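Gripper keeps biting down mid-fold on knitwear — anyone else?
Posted in: Handheld grippers and folding rigs

KamarulN
2025-03-20

Hello everyone, and thank you in advance for reading, because I do tend to go on. I've been doing clothes folding with a pair of hand-held grippers, and sweaters are where everything falls apart for me.

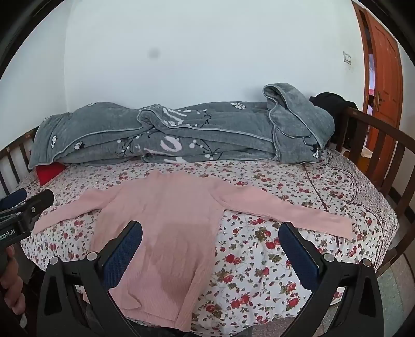 T-shirts and towels give me no trouble at all. With anything ribbed, though, I close on the sleeve, start bringing it across the body, and partway over the fingers clamp down hard by themselves and won't let go until I cycle the power. It has happened 6 times now. Last night it caught the side of my thumb while I was smoothing a cuff — no blood, but I said a word my mother would not have liked. Firmware is build 1648, the one that came out in August. Has anyone met this before?

Kamarul Nugroho

derner_fan
Sorry about the thumb! I'd bet on the pads. A textured pad grabs a rib knit, the yarn pulls back, the motor sees the load climb and decides it's losing its grip, so it squeezes more. I had the same thing on my Derner fingers with a wool scarf (a gift, too, and it has never hung straight since). Smooth pads fixed it for me.

Tillow
I'm going to disagree, in a friendly way. If it were the pads he'd get a tighter squeeze that eases off when he opens his hand. A clamp that stays shut until you cut the power sounds to me like the position signal dropping out and the controller holding its last command. Kamarul, where does your cable run? Mine used to get tugged every time I reached across the bed, and the plug would work loose a hair at a time.

KamarulN
Oh, that's interesting. It lies across the sheet and I do lean over it quite a bit. I'll tape it down tonight and try again with the pads left alone, so we only change one thing.

derner_fan
Fair enough, though I'm not giving up on the pads yet!

Mindex_Pat
Whichever of you is right, please put a current limit on it before you do another fold. A loose plug shouldn't be able to pinch anybody. I set mine to open after 3 seconds with no signal, and I keep the power switch where my free hand can reach it. And keep your fingers out of the jaws when you fix a cuff, even if it looks like it's asleep.

KamarulN
Back again, with coffee. Cable taped, timeout set, and I did 30 folds. One clamp, on a sleeve, and it opened by itself after the timeout, bless it. So it's better, but it isn't gone.

Tillow
Try wiggling the plug at the gripper end with the jaws empty. If it twitches, you've got your answer.

derner_fan
Or swap the pads :) I have a spare smooth set from Dreßler I can mail you, just send me a message.

KamarulN
Yes please to the pads, and I'll do the wiggle test first. Sweaters are going back in the drawer until then.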